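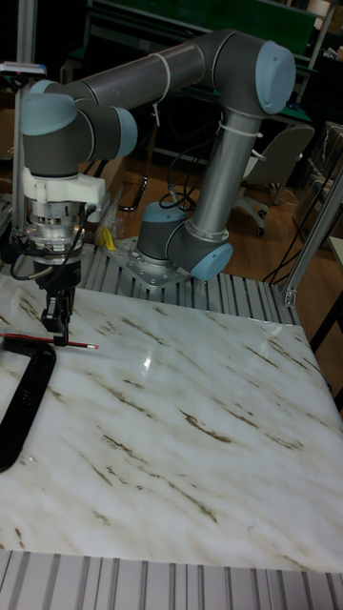 Reviews > Worktops and desks > Trosthorpe marbled top

5 min read

September 27, 2024

I bought the Trosthorpe top in February, so I've had plenty of time to go off it. I haven't, mostly, but I do have a list of grumbles and I'm going to get through all of them.

It's the white one with the brown veining. They do a grey as well, and a green that looked lovely on the website and a bit like a school corridor when I saw it in the shop. Mine cost £143 with delivery, bought as a top only, so no legs and no fixings. I didn't mind that (I had a metal frame to put it on) but if you're expecting a table to turn up, read the listing properly, as it's in very small writing near the bottom.

Getting it in was a two-person job. My neighbour Ulla Riihimäki took the other end and we had it through the door and down on the frame before the kettle had boiled, only to find we'd got it back to front, with the side I liked best facing the wall. We turned it round. I was very popular that day.

So, the pattern. The veins run across on the diagonal, and they're properly brown, with a fair bit of warmth to them. I'd been looking at a Hirvonen top that was much greyer and I'm glad I held out, even though the Hirvonen was cheaper and came with a better set of instructions. Against a wooden floor the brown really works! It stops the whole thing looking like a bathroom, which was my big worry.

What I hadn't thought about is glare. It's a shiny white surface and if your light is in the wrong place you get a great bright patch right where you want to look. I draw and measure things at mine and I've moved my lamp more times than I can remember. Off to one side and fairly low is best. If you work under a strong ceiling light you'll want to try it before you pay for it, or at least keep a big sheet of paper handy to put underneath whatever you're doing.

Small things, on the other hand, are a joy to find on it. I lose pencils for a living. On my old brown desk they simply disappeared, and I'd be patting about for one that was right in front of me. A dark pencil on white with a bit of veining shows up straight away, and I've got through the same box of Ekon pencils since spring, which for me is a record. 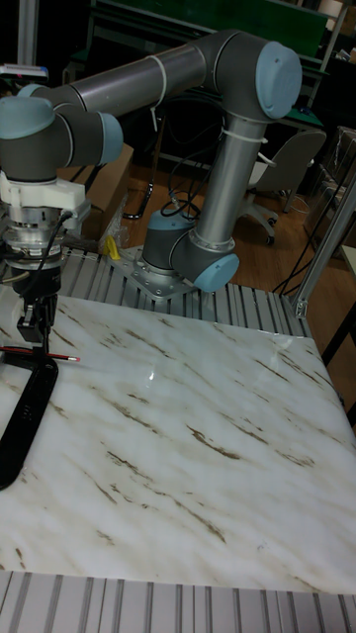

A dark pencil with a red stripe, towards the left-hand side of the top.

They do roll, mind you. The surface is very smooth and a round pencil will go for a wander at the slightest nudge. Six-sided ones behave better. I've taken to laying mine along the length of the top, pointing right, so at least I know which way they're going to go.

Clamping is fine. I use an ordinary C-shaped clamp on the edge quite often and mine opens to 42 mm, which is ample. I put a scrap of card under the foot and haven't had a mark yet - Ulla doesn't bother with the card on hers and she hasn't either, so perhaps I'm fussing.

Cleaning is where I have a proper moan. Pencil comes off with a damp cloth, no trouble at all. Fingerprints don't, or they do and then leave a smear that only shows when the sun comes round. I tried the Clinitz spray that the shop pushes at the till and it was no better than washing-up liquid and a dry tea towel, and it smelt of pear drops for 2 days. Save your money.

The edges are the other weak point. They're neat enough but quite sharp to lean on, and if you rest your forearms there for a long afternoon you'll know about it. I'd have paid a few pounds more for a rounded front. I did email to ask whether they offer one and got a cheerful reply about the green version.

Would I buy it again? Yes, and I nearly did for the spare room, until I measured up and found it would have blocked the radiator. It's a good-looking, solid top for the money and it's made my corner of the house a nicer place to sit down and work.

I'd give it 8 out of 10. One mark off for the smears and one for the edges, and I'm letting the glare go as I've finally got the lamp where I want it.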